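Bench notebook, September

Swanson carriage clock, second session. Movement is a Brondovik eight-day with a platform escapement, time only. The number on the backplate is under 3,000, so early for them. Came in losing 50 seconds a day and stopping on day six. Case and glasses are wrapped and on the top shelf, left side.
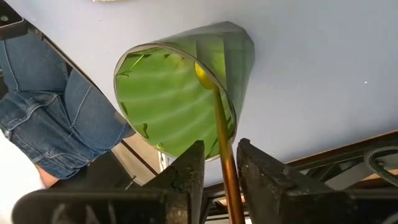
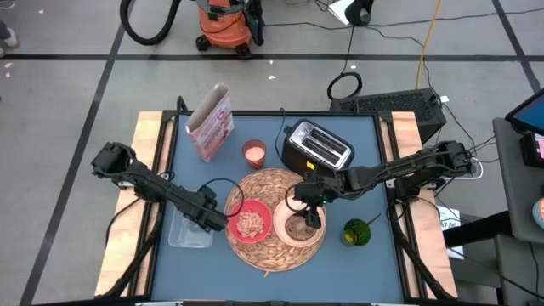
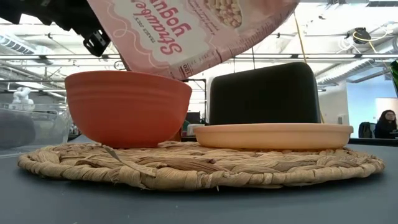

Let the mainspring down before anything else and took the platform off with the balance locked. Barrel came out next. The cap was tight and had been levered off before, two bright nicks at the slot. Spring is set, it opens out to not much more than twice the barrel diameter and lies there. The barrel wall has shallow rings worn into it on the inside, evenly spaced, faint, a lot like the ridges running around the outside of the orange bowl. You can feel them with a pegwood tip but not with a fingernail. I don't think they're deep enough to matter. Will burnish lightly and leave the rest alone.

Spring measured three times, same each time. Written on the card in the parts tray. Broltlow list one that is the right height and a hair thinner. Ordered two. If the thinner one gives enough power I would prefer it, the old one looks too strong for this train and the center pinion shows it.

Train

Third wheel: front pivot scored, back pivot good. Polished the front one in the lathe, took very little off. Checked it in its hole afterward and the shake is on the generous side. No bush yet. Try it first.

Center wheel: pinion leaves marked on one side only, about halfway along. Could shift the wheel on its arbor but I don't want to.

Fourth wheel: fine. One tooth slightly bent at the tip, straightened with the brass tweezers.

Contrate: end shake too large. This is probably half the trouble. The adjusting screw on the backplate had been backed out and somebody put a drop of something like shellac on the head. Cleaned that off with alcohol. Engagement with the escape pinion to be set once the platform is back on.

Cleaning

Plates and wheels went through Femivon at the usual strength, then two rinses, then warm air. Gave the plates 90 minutes because of the old green oil around the center hole, and it still needed pegging out by hand. Next time peg first. The jar is getting dark and should be changed before the next job.

Platform

Tuấn Giáp looked at it under the microscope for me. Lower balance jewel is cracked, a hairline from the hole toward the setting. He thinks the pivot will have a flat on it and he was right, I checked after. Hairspring is level and concentric, no rust. Pallet stones clean, one had dried oil on the locking face. Impulse pin tight.

Jewel to be replaced. He has a box of the old sizes and will go through it. If there isn't one, Broltlow again, but they were slow last time.

To do

Burnish balance pivot, refit after jewel
Fit new spring, grease, close barrel (don't use the vise on the cap)
Set contrate end shake
Oil sinks, train only, nothing on the pinion leaves
Call Swanson about the cracked jewel before fitting it, the estimate did not include it. 80 extra with labor
New handle screw, the left one is metric and cross-threaded

Stopped at 5:40. Parts are in the covered tray, platform in its own box with the balance out. Tuấn has the loupe.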